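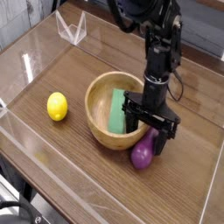

The Faltstead Institute has spent the spring comparing two grippers for its shared manipulation bench, and the question before its staff is narrower than visitors tend to expect. Both candidates can pick up a lemon. What the institute wishes to know is how each behaves when the object it wants lies close to something it must not disturb, and how much of that behavior belongs to the gripper, how much to the arm that carries it, and how much to the controller that decides where the arm should go.

The bench itself is modest. A wood-grain tabletop is enclosed by clear acrylic walls, low enough for the arm to reach in from above and high enough to keep a toy vegetable from rolling onto the floor. The standard set consists of a wooden bowl, a green sponge, a yellow lemon and a purple eggplant. These objects were chosen after a period in which each research group brought its own, and results could not be compared from one month to the next. Under the current rules, no group may substitute an item without notifying the bench office in writing.

Lerato Msimang, who directs the evaluation, considers the bowl the most useful item in the set. A bowl has an inside and an outside, and a gripper approaching its rim must deal with both. "If the fingers come down in open space, almost any design looks competent," she said. "We learn very little from that. At the rim, the width of the finger matters, the opening matters, and an error of a few millimeters changes what the gripper is touching."

The first of the two candidates, the Bimau, is a parallel gripper with two black fingers driven through linkage bars. Its fingers stay parallel as they open and close, which makes its grip easy to predict. The second, the Telska, uses softer fingers that bend around an object. It is slower, and its fingers take up more room on the way down. Supporters of the Telska point out that it forgives a poor approach. Supporters of the Bimau reply that forgiveness hides faults in the controller that the institute would prefer to find.
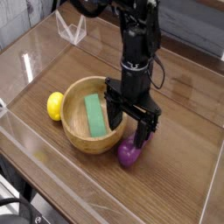 Clearance is where the two designs part company. A parallel gripper with its fingers spread needs a place for each of them, and beside a bowl one of those places is usually occupied. The evaluation sheet therefore records the position of both fingers at the lowest point of the descent, along with any contact with an object that was not the target. Contact alone does not fail a trial. A trial fails when the target is not held at the end of it, or when an operator has to stop the arm.

Each gripper is scheduled for 3000 trials, divided among the same starting layouts. The layouts specify which items lie in the bowl and which lie on the table, but they leave the angle of each item to the person who sets them out. A sponge may lie flat along the bottom of the bowl in one trial and stand against its wall in the next. Msimang defended this looseness when it was raised at the spring review. Exact placement would need a printed mat, and a mat would cover the wood grain, whose streaks and soft reflections are part of what the vision system has to handle.

The same reasoning applies to the acrylic. The panels pick up reflections from the lights overhead, and several groups have asked for a matte enclosure. The institute has declined for the present. Camera exposure is fixed at the beginning of a session and may not be adjusted until it ends.

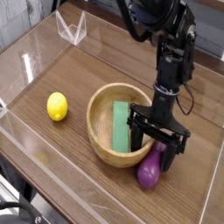

*At the rim: the gripper's fingers on either side of the bowl wall, with the eggplant outside.*

Motion is handled by a controller the institute calls Cisneros, after the meeting room in which it was first drafted. Cisneros accepts a target from the vision system, plans a descent, and closes the gripper when the fingers reach a set height. Version 2 approached every object from directly above. Version 3, in use since August, may tilt or shift the wrist when it judges that a neighboring object is in the way. The change was intended to help the wider Telska, and early sessions suggest that the Bimau gains from it as well, although the evaluation team has not yet released figures.

There have been difficulties of a more ordinary kind. The cable that runs down beside the wrist was too short in its original form and pulled against the arm at full extension. It has since been replaced with a longer one that hangs in a loop, and the loop must now be included in the collision model. A change of gripper takes 28 minutes, including recalibration, and for that reason the two are tested in long blocks. Msimang would have preferred to alternate them daily, so that any drift in the arm or the cameras would fall on both equally. 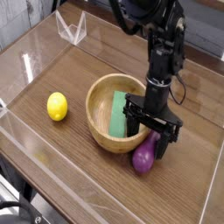

The arm will remain the same whichever gripper is selected. The institute looked at alternatives last year and found that a stiffer arm would improve repeatability at a price its partner laboratories could not match. A shared bench is of limited value if the laboratories that depend on its results are unable to build one like it. All mounting drawings, object lists and evaluation sheets are available to partners on request, and two laboratories have begun assembling benches of their own.

The sponge continues to divide opinion. It compresses under a hard finger, it can tip when its lower end is pushed, and its height in the bowl depends on how it was set down. Operators have proposed that it be retired in favor of a rigid block. Msimang has kept it on the list through the end of the present trials, with a note asking operators to replace it when the corners begin to wear.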